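Chapter 5
Inside the Case

By the Preltulier textbook staff
Last updated: December

Most people who own a desktop computer have never opened it, and the companies that sell them seem happy to keep it that way. Ask at a counter why an old machine is slow and you will probably be told to buy a new one. Maybe you should. But you ought to look inside before you take anyone's word for it, including ours.

Repair guides like to make this sound either very hard or very easy. The Sonel shop manual, which many schools in Sestport still use, spends nearly 200 pages on tools and safety before a single side panel comes off. The Magalhães course goes the other way and promises that you can learn every part in an afternoon. We doubt both claims. You can learn to name the main parts quickly. Knowing which one has failed takes a good deal longer, and a part's looks will seldom tell you.

Start with the machine unplugged and lying on its side, open side up. Touch bare metal on the case before you reach for anything else.

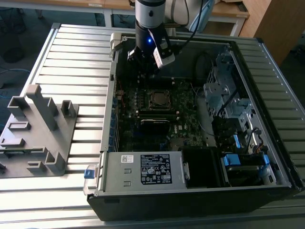

Chapter 5 | 6

The dark green board in the Dell tower is the motherboard, and the silver square near its middle is the processor in its socket. The long black stick just below the socket is a memory module. Drives sit in the gray metal cage on the right, and the big gray box across the bottom is the power supply.

Notice the blue tabs on the drive cage. Makers often color the parts you are meant to press or pull, and students tend to read this as a promise that everything will slide out. Don't count on it. Cables may still be attached, and a latch that won't move may need something else released first. Stop and look before you pull harder.

Be just as careful with labels. A power supply marked 800 watts does not make a computer fast — the number is a limit on what it can deliver, and it says nothing about how well the rest of the machine works. We will come back to that claim, and to the ads that lean on it, when we get to choosing replacement parts.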